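Notes from the planner desk

Hello again from the software side of the house! Last month I promised I'd write up the grasp planner rewrite, and then I spent most of that month inside the grasp planner rewrite, so this is shorter on polish than I'd like. Grab a coffee.

For anyone who joined the list after the spring issue: Karpenko is our motion planner, Rillbridge is the layer that hands it camera frames and takes joint commands back, and the sim kitchens are where we break both of them before anything gets near the real arms in Osham. I look after the bit in the middle, the part that decides whether a view is good enough to plan from.

That last bit has been my whole life lately. The old rule was simple: if the wrist view came back on time, we planned. It worked fine in rooms with a lot of clutter, where there's always a mug or a faucet to hang on to. Then we loaded the new kitchen layouts and my success plots fell off a cliff. I went through the episodes one by one (yes, by hand, with the replay tool on one monitor and the logs on the other) and kept landing on views like this one.

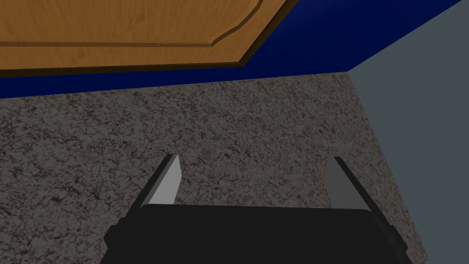 Wrist view in one of the sim kitchens: fingers open, lots of granite, nothing to pick up.

Now, a granite counter is a lovely thing for feature matching, right up until it isn't. All those flecks light up the detector, it reports a mountain of matches, and the confidence score goes through the roof. But speckle looks a lot like other speckle! The matcher was happily pairing one patch of stone with a different patch of stone, and Karpenko, being a trusting sort of planner, would set off for a spot well to the side of where it should have gone.

So the score had to change. I now split the image into tiles and ask how many of them agree on the same motion, and a match counts for less if it has a near twin close by. I also cap how much any one surface can add to the total. It's a small patch, 160 lines with the tests, and I rewrote it 3 times before I liked it. The first version was so picky that the arm just sat there thinking about its life.

The other half of the problem is the opposite one, too little texture. 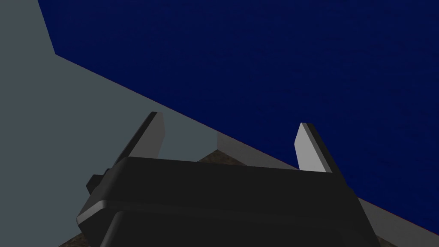

When big flat areas of plain color take over, the detector has hardly anything to chew on, and the few matches it does get tend to bunch up along the edges of things. An edge tells you plenty about moving across it and almost nothing about sliding along it. The new check spots that case and asks Rillbridge for another view from a slightly different wrist angle before it lets the planner do anything. We allow 5 of those retries and then give up politely with a proper error code, which the people on the Mirkgate test rig have been begging me for since forever.

The price is time. Each retry adds up to 200 milliseconds, and on a slow day you do notice the arm pausing. I'm fine with that for now. I'd like to pick the retry angle more cleverly than "tilt a bit and hope", and there's a branch where I've started on it, but please don't run that branch, it has a sign error somewhere in the wrist frame and I haven't found it yet.

If you want to try the merged version, pull main and turn on the view check in your planner config. It's off by default until December. Old logs will replay, but the confidence numbers won't line up with your earlier plots, so rerun your baselines before you send me a worried message. And if you have a replay where the check says yes and the planner still wanders off, send it over, I'm collecting them.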